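Our bin picking rules are 7 pages long and I'd defend maybe two of them. A thread. 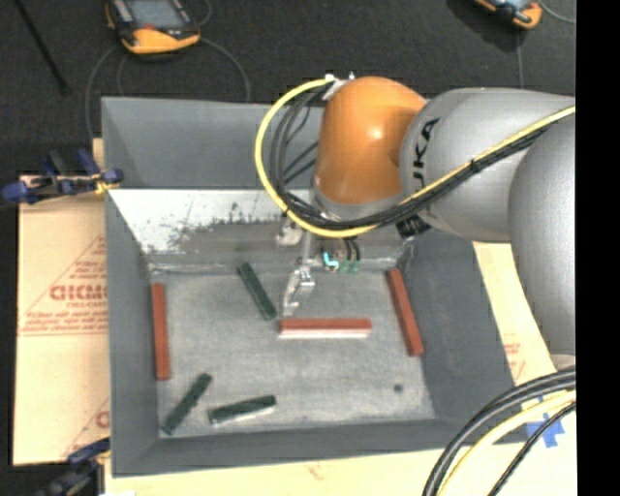 Red and green blocks, gray bin, gripper down near the middle red one.

1/ Everyone in this corner of automation says they follow "good practice." Ask which document and you get a slide deck. Ours came from Hirnow, who took most of it from Inex. I have not found out where Inex got it.

2/ Rule one: report a success rate over 800 picks. Fine. It says nothing about how the blocks go into the bin. Spread them out flat like these and you have a much easier day than with a heap in one corner. Same number on the report.

3/ Rule four: "The bin shall be secured." With what? We use clamps. A strip of tape would pass too, the way it's worded. I asked for a push test with a force written down and was told that was "too prescriptive." It's a rule. Prescribing is the job.

4/ Cables. The text wants them "managed." Look at the yellow one looping under the orange joint. Is that managed? There's a cable tie on the arm, so somebody could tick the box. I'd want a maximum loop size and a check at full reach, both missing.

5/ I went through 208 old run sheets in the Jaso folder. Around 70 had the cable line filled in with anything other than "OK." Make of that what you like.

6/ The Mahmoud checklist is better - shorter, and it makes you write down the bin position before and after a run. If the bin moved, the run doesn't count. I haven't seen a vendor volunteer for that one.

7/ Before someone replies that standards take time: sure. But we're already quoting these numbers to customers as if the standard existed.

8/ What I'd take today: a written way to load the bin, a force for the clamps, a limit on the loop. One page. The next review is in May and I expect they'll spend it on the cover sheet.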